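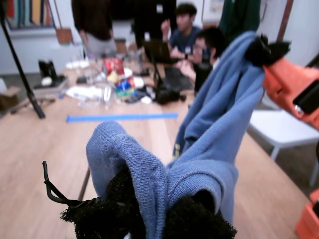 MEDIA RELEASE
Thu 10 April

Conneely Winter Woollies Swap returns with a bigger hall, a mending bench and a warm welcome

Dig out the jumpers you never wear, because the Conneely Winter Woollies Swap is back! Neighbours from right across the district are invited to bring clean knitwear to the Wurnine Community Hall and go home with something different, at no cost and with no money changing hands.

The swap began in a front room on Clondness Road with one clothes rack and a pot of soup. Last winter 1344 garments found new owners over a single weekend, and the queue went out the door and past the bakery. Organisers have moved to the Wurnine hall this year so that everyone can get in out of the wind, and so that prams and wheelchairs can move easily between the tables.

"People come in a bit shy, holding one cardigan, and an hour later they're swapping stories with the person whose scarf they've just put on," said swap coordinator Sandamali Roy. "I still wear the green vest I picked up in our first year. I've darned both pockets and I love it more now than I did then."

How the swap works

Each clean, wearable item earns one token, and each token can be exchanged for any item in the hall. It doesn't matter whether you bring a baby's beanie or a full-length coat. Tokens left over at the end of the weekend can be kept for next year or dropped in the jar by the door for families who need a few extra layers.

Jumpers, cardigans, vests, scarves, gloves, beanies, wool socks and blankets are all welcome. Items with small holes or missing buttons can come too, and will go straight to the mending bench. Please leave at home anything with moth damage you haven't treated. A few days sealed in the freezer is a good habit for any wool that has been sitting in a cupboard since last year.

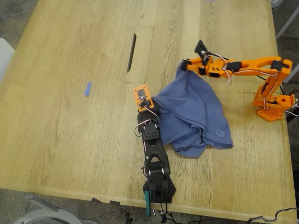 Do I need to bring something in order to take something home?
Every visitor is given one free token at the door, so you're welcome to come empty-handed and choose a garment.

A mending bench for everyone

The biggest addition this year is the mending bench, run by local knitter and retired costume maker Biljana Nikolaidis. She and her helpers will have 40 darning kits ready to lend out, along with a very large tin of odd buttons that has been growing on her kitchen shelf for decades.

Visitors can sit down and learn Swiss darning, patch an elbow, re-knit a frayed cuff or find out how to pick up a dropped stitch before it runs any further. There is no need to book and no need to have held a needle before. Children are welcome with an adult.

"A cuff is the first thing to go on a good jumper, and it's such a satisfying thing to fix," Biljana said. "I use a contrasting colour whenever they'll let me. Mustard on navy, red on grey, go for it! I'd like to see a bit of cheek in a mend." 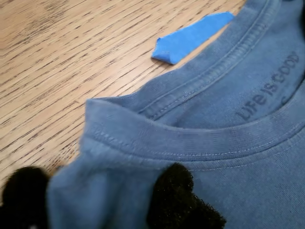
Biljana will also be giving a short washing talk each morning, covering cool water, wool wash, rolling in a towel and the gentle art of drying flat. Bring a jumper that has gone baggy at the elbows if you'd like her opinion on whether it can be coaxed back into shape. She is kind but firm about felted ones, most of which have a good second life as mittens or tea cosies.

Over in the side room, Ruwan Seneviratne will be winding donated yarn into balls on his grandmother's wool winder, and anyone with a tangled skein is invited to hand it over. He has 109 balls wound already, in every colour from oatmeal to a truly alarming pink. Take one home for your own repairs, or take a few and knit a square for the Jenow Blanket, which hangs in the library each December and grows by a row or two every year.
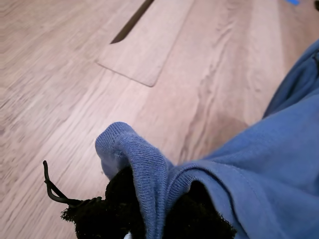
Details for visitors

What: Conneely Winter Woollies Swap
Where: Wurnine Community Hall, Clondness Road, Conneely
When: the first weekend of winter, from 8 am both days
Cost: free
Drop-off: the library returns desk, during opening hours, in the week before the swap
Food: soup and damper from the hall kitchen, including a vegan pot

Sorters are needed on the Friday evening, and supper is provided. To put your name down, leave a note for Zofia Kwiatkowski at the library desk.

Media enquiries: Mimoza Golob, Conneely Winter Woollies Swap, care of the Wurnine Community Hall. Interviews with Sandamali and Biljana can be arranged before the weekend, and photographers are welcome at the mending bench on both mornings.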